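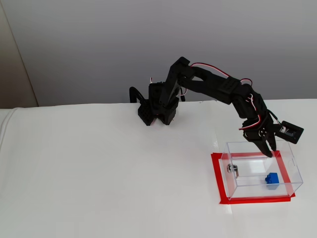
Monti, 30.09.2019

leleo40: Wir streichen den Werkraum neu. Angebot mit Farbe: 857 Euro, mit Grundierung 1.085. Lohnt sich der Aufpreis? Der Putz ist alt und kreidet.

vero_k: Bei kreidendem Putz immer grundieren. Sonst blättert es nach zwei Wintern.
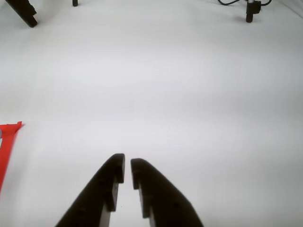

leleo40: Beim Farbton schwanke ich noch. Meine Frau will alles in Weiß. Mir reicht das Weiß der Tischplatte, das blendet mich mittags schon genug.

Nives Mazza: Sehe ich anders, Weiß macht kleine Räume größer. 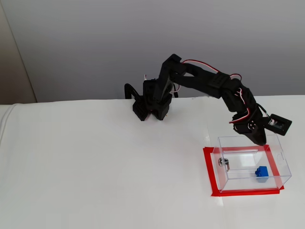 Tisch vor der grauen Wand

leleo40: Oder als Akzent ein kräftiges Blau wie der Baustein? 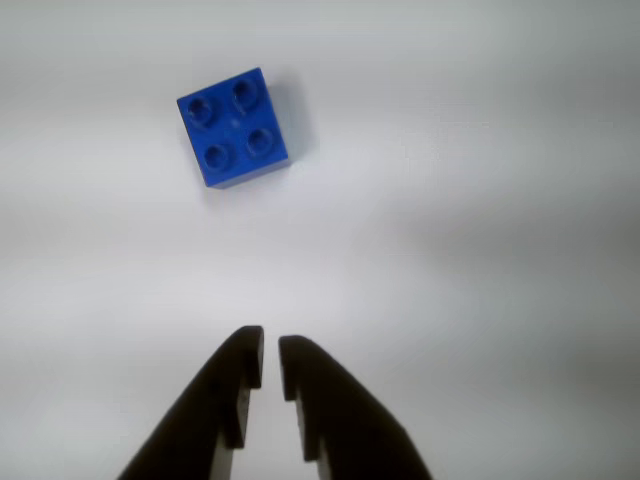
Ok-hee Yook: Blau nur auf einer Wand, und vorher eine Probefläche anlegen. Beim Aufpreis würde ich nachverhandeln.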